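Tips for Simulator Night at the Bramstead Robotics Club

We meet all winter, and from December on nearly all of our build time happens on screen, in a make-believe house where our arms get to bump into things for free. I love this part of the year! Kids who are shy around the real hardware get bold fast. These are the tips that have stuck with us in the Sedgwick room, updated Feb 22, 2023.

The gripper's-eye view in our practice house:
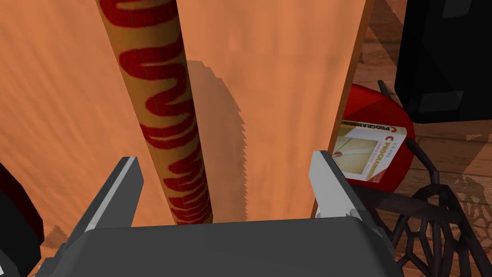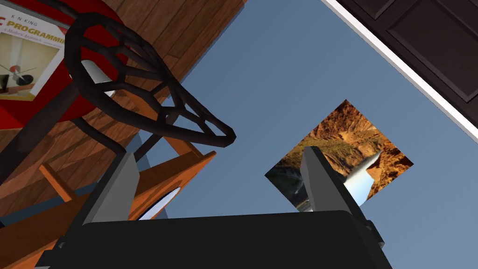
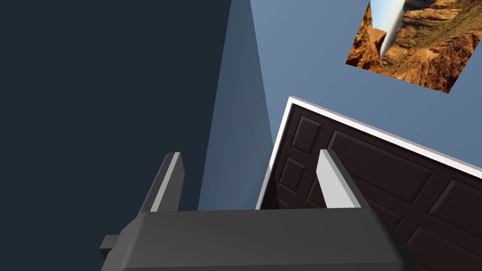 Start every run with the fingers open. Wide open, wider than you think. New drivers love to creep in with the gap set just a hair bigger than the object, and then one fingertip catches and the whole thing skates across the table.

Long skinny things want to be picked up across the middle. Line the fingers up square to the length first, then come down, then close. If you grab near an end, the other end swings, and it will find whatever you least wanted to knock over.

Learn the house before you touch anything. Take a slow lap with the gripper parked and say out loud what you see: door, chair, table, book. The view rolls when the wrist rolls, so a wall can look like a ceiling and a door can be lying on its side. Pick one big landmark that is easy to spot from any angle and use it to get your bearings back. Doors are great for this.

Turn the wrist last. I can't say this one enough. Move, stop, turn.

Save your runs under a name you'll know next week. We use team, task, try number, so "Verkness rod 24" is a perfectly good file name and "test final new" is not. Keep the bad ones too! The funniest crashes in our folder have taught us more than the clean grabs.

Give each driver 60 seconds, then swap. The one coming off the controls becomes the caller for the next turn and can only say left, right, up, down, open, close, stop. It gets loud.

If the program starts to stutter, close the browser tabs, then turn shadows down a notch. Leave them on if you can, though. A shadow is often your best clue to how high the gripper is over the table.

Housekeeping for the laptops: wipe the keys with a barely damp cloth at the end of the night, wrap the charger cords loosely (over-under, like a garden hose), and put the mice back in the blue bin. Laptop 216 still has the sticky space bar.

The Mumivine team is working up a sheet on drawers and handles, and I'll add it to this page when they're happy with it.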